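14/10/2021

Second day on the desk-clearing demos for Turance. Ese on the gripper until lunch, me after. Same handheld unit as before, pads changed first thing because the old ones had gone shiny on the tips.

Where we stand: 226 usable demos in the set as of this evening. Target for this task is whatever gets the policy to stop hesitating at the approach, and I don't have a number for that. Tapio Savolainen thinks we should stop when the eval flattens out and look at the data instead of adding more. I'd like another day of collecting before we have that argument.

Calibration took two tries. First pass the gripper width read a few millimeters open when it was fully closed. Re-zeroed with the fingers pressed together lightly. If you squeeze hard during the zero, the pads compress and everything afterward reads too wide. Wrote this on the lid of the case as well.

Mapping walk: slow loop around the desk, then up to shoulder height, then back down to the start. The first loop lost tracking when I passed close to the curtain. Big plain white area, not much for it to hold on to. Second loop I kept the desk items in view the whole time and it was fine. Suggest we do it that way everywhere and skip the wide sweep Fashola has in its write-up. Their rooms have bare brick and ours don't.

Morning session, Ese Olaniyan's notes copied from the sheet:

- Approaches from the left are smoother than from the right. Wrist gets awkward on the right.
- Small flat things are hard. Stickers need an edge lifted or the fingers just push them along.
- Drop height too high on a lot of the early ones. Let go at the surface, not above it.
- Two demos thrown out for talking to someone mid-move and stopping.

On the last point, pauses are worse than I expected. I went back through the replay from the first day and every place where the arm stalls on the real run has a pause near it in the demos. The person is thinking, the gripper sits there, and the model learns to sit there. Plan the whole move before pressing record. If you have to think, throw the take away and do it again.

Also tried teleop on the arm for an hour, leader in one hand, to compare. Slower by a lot, and my elbow hurt. The motions it produces are ones the arm can definitely do, which counts for something: with the handheld unit a few of the reaches toward the back of the desk came out beyond the joint limits and the filter dropped them. Got 50 teleop episodes from the Postirov arm over two sessions. Keeping them in a separate folder for now. Do not merge until the frame rates are sorted out, they are not the same and the loader won't complain.

Afternoon: left everything at the back of the desk alone and worked in the open part in front. I wanted the background to stay put for one full block so that we can tell later whether changing it matters. Tomorrow the books and the flowers get shuffled between takes.
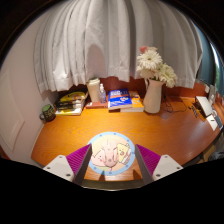
Start pose. I've been beginning with the gripper over the object and that's a bad habit. It makes the first second of every demo look alike and the policy never sees how to get there from somewhere else. From tomorrow, start from a different spot each time, including a few from well off to the side where the target is barely in view.

Lighting: the window is a problem on glossy surfaces. The reflection moves through the day and exposure jumps when you tilt toward it. Locked exposure after three o'clock. Everything before that is auto. Tagged the batches so we can split on it.

Disk: the upload to Fillden stopped at file 1,895 and had to be restarted by hand. Checksums match on everything up to there. The rest is going overnight.

To do
- ask Tapio for the joint limit margins he used on the Postirov arm
- resample teleop episodes
- order spare pads, we are on the last set
- Ese to redo the right-side approaches standing, not seated

Recent entries
Turance desk task, first day
Pad wear and gripper width drift
Leader arm cable repair
Notes from the Fashola call
Replay viewer: known bugs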